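Automation at the workplace (washing-up and kitchen work)

From the Tellville open encyclopedia of working life. Entry by Jeanine Declercq, last revised 21 October 2018.

Automation at the workplace means handing some part of a job to a machine, and then (this is the bit I care about most) working out what the people who used to do that part are going to do all day. I washed dishes and ran a dish room before I ever wrote an encyclopedia entry, so I'm going to stick mostly to kitchens. The editors here let us write in the first person as long as we say where we're coming from, and that's where I'm coming from!

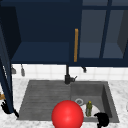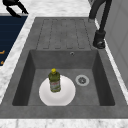 A plate and a bottle with a yellow cap in the basin, in both simulated views.

Does automating the dish work mean a kitchen needs fewer people?

In the kitchens I know, it has mostly meant the same people with their hours moved around. Scrubbing time goes down, and time spent sorting, loading, checking and fixing goes up. Where a place did end up with a smaller crew, it usually happened slowly, when someone left and the job wasn't filled again.

Background

Kitchens were mechanized in pieces, and the pieces didn't arrive in any sensible order. The old canteen at the Fallari textile works, where my aunt worked, got its first conveyor dishwasher in 1947, and for years afterward the pots were still done by hand in a stone sink next to it. You could have a machine doing plates by the rack and a person two steps away with a brush and a bucket, and they were both "the dish room."

What changed later was the handling. A dishwasher washes, but somebody has to pick the thing up, turn it over, decide if it goes in the rack or the soak, and put it away. Robot arms are aimed at that part, the picking up and putting down, and it's a lot harder than the washing. Plates are the easy end of it. Anything tall and narrow that might tip over is harder, and so is anything shiny or see-through, and a deep sink is an awkward place to reach into from above (ask anyone with short arms).

A good deal of the early work on a task like this is done in simulation, meaning a computer-drawn kitchen where the arm can miss a grasp over and over and no crockery gets broken. The real kitchen comes after, with steam and grease and people walking through, and that's where a lot of plans get rewritten.

What changes for the people

I'll go through what I saw at the Hájek staff restaurant, where I was shift lead when the handling station went in one March. We had a crew of six.

Pace. A machine keeps its own time. Before, we'd let things pile up during the rush, then put the radio on and clear it together. After, the station wanted a steady feed, so somebody had to stand and feed it. Some of us liked that fine. I found it hard on the legs and harder on the conversation.

Sorting. This became a real skill. Stray items in a sink or on a tray (a bottle left standing on a plate, cutlery under a napkin) had never mattered much, you just moved them with your other hand. With the station running, they had to be spotted first and cleared or flagged. Our best sorter was a woman who had been the slowest scrubber on the crew, and she got a raise out of it, which I was very pleased about.

Wear on the body. Wrists and shoulders got better for nearly everyone. Hands too, less time in hot water and detergent. On the other hand, eyes got tired, and standing in one place is its own kind of tired.

Who gets to stop it. People argue about this one more than you'd think. At Hájek there was a stop button at the station, and at first only the shift lead was supposed to press it. That lasted until the first jam on my day off. After that anyone could, and they did, and things went better.

Pay and job titles

Titles tend to lag behind. Our contracts said "kitchen porter" for a long time after two of us were spending half the shift on the station's screen. Nkechi Igwe, who negotiated for the kitchen staff at Hájek, argued that minding a machine is a duty with its own responsibility and ought to be written down and paid as one. She got it written down first and paid second, with a gap in between that still annoys me. Her advice to other crews was to ask for the new job description before the equipment is switched on. I'd second that.

Training

Training is often thin. We got a morning with the installer and a binder. The Rorka hotel kitchen did it differently: each person worked a few shifts alongside the station with nothing riding on it, and the dishwashers themselves wrote the list of what it could and couldn't be given. I've seen that list and it's very good, with notes like "soup bowls fine, gravy boats no." It gets updated in pencil.

Common misunderstandings

People outside the trade tend to assume the dull work goes first. Some of it does, but a fair amount of dull work gets created too, like wiping sensors and re-racking what was racked wrong. They also assume dishwashers hate the machines. I've met some who do and a great many who'd just like to be asked where the thing should stand.

See also: Canteens; Dish room; Job description; Kitchen porter; Shift work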